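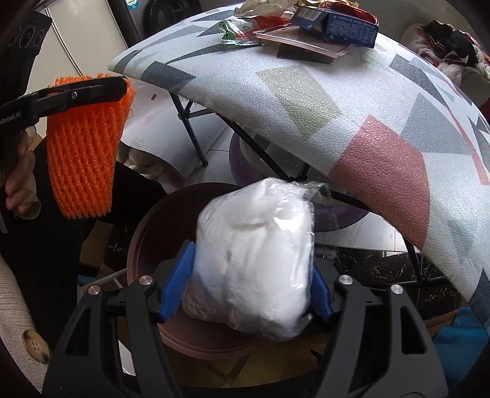

Vija wants to know why a big pillow weighs hardly anything when a bag of sugar half its size makes her arms ache. She sent me that one in April, and I've been thinking about it ever since, because it's such a good question!

Explain It to Me > Everyday Science > Air

April
By Agnese Mets

So, Vija, let's talk about fluff. My short reply is that a pillow is mostly air with some fibers in it to stop the air from getting away. The long reply is more fun.

Pull a tiny bit of stuffing out of an old toy (ask first, I got in trouble for this when I was seven) and look at it really close up. You'll see thin, curly threads going every which way. They bump into each other and hold each other apart, a bit like a heap of springs, and all the gaps between them are full of air. Sugar has gaps between its grains too, but they're small, and each grain is solid all the way through. So one bag is mostly sugar, and the other is mostly gaps.

Air does weigh something, by the way. It's just very light for the room it takes up, and we're so used to it that we don't notice.

Now squash a pillow. Go on, sit on it! The air gets pushed out through the cloth and the threads bend flat. When you get up, the threads try to spring back to their curly shapes and air slips in again to fill the space. Old pillows get flat because their threads have been bent so many times that they've gotten tired and tangled.

Fluff is good at keeping you warm, too. Heat has a hard time getting through air that can't move around much, and those threads keep the air in lots of little pockets. Birds do the same trick. On a cold morning in Follton I watch the sparrows puff up their feathers until they're nearly round – that's trapped air again, and they carry it with them.

Want to try something? Take 2 cotton balls. Leave one alone and roll the other between your palms as hard as you can until it's a tight little pea. They still weigh the same, even though one looks like it should be much heavier. If you stretch the pea out again with your fingers, you can put a lot of the air back in, though mine always ends up a bit lumpy.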